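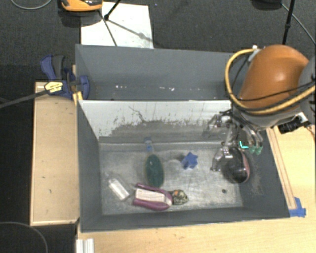

Skonano wants warehouses to start budgeting for robot hands. The company said on December 26, 2019 that it will begin taking orders in February for a bin-picking package built around a multi-fingered gripper, and it has put a number on the hardware for the first time: $740 a month per arm, on a lease. The software is extra. So is installation.

Fingers are supposed to do what suction cups do badly, which is pick up the odd-shaped things that end up mixed together in a tote. Fair enough. Anyone who has watched a suction picker go after a clear plastic bottle or something with knobs on it knows the problem. Whether $740 a month is the right price for solving it depends on how often it gets solved, and Skonano is a lot less chatty about that.

The company points to a trial of 483 picks at Vorkirov, a returns handler that sorts small household goods and toys. It didn't say how many of the 483 were good on the first try. Asked for the figure, product manager Jamie Blackburn said the trial was "designed to explore variety, not speed," and that customers would get performance data once they had signed a nondisclosure agreement.

That's an odd order to do things in if you are the one filling out the purchase request.

Nesma Metwally, who plans equipment spending for the parts distributor Ung, has read the lease and isn't rushing. Her main worry is the fingers. The contract covers two replacement sets a year, and it calls fingertips a wear item without saying what a third set costs. "I can budget for a bad number," she said. "I can't budget for a blank."

She also noticed that the quote assumes the bins are already fixed in place, the cameras are mounted and somebody on staff can recalibrate after a bump. At Ung, she said, that somebody would have to be hired.

Reece Ackroyd of Pudico, which leases simpler suction arms and so has a stake in the argument, said most sites would do better to pull the awkward items out by hand and let a cheap machine take the rest. He would say that, but his price list is public and has a cycle time next to every model.

Skonano says it has 28 arms set aside for the first round of leases, with a minimum term of two years. There is no short-term rental and no paid pilot. Blackburn said a pilot option was "under discussion."

Buyers who need to lock their budgets before February may want to wait for that discussion to finish. Failing that, ask for the 483 picks, itemized, before signing anything.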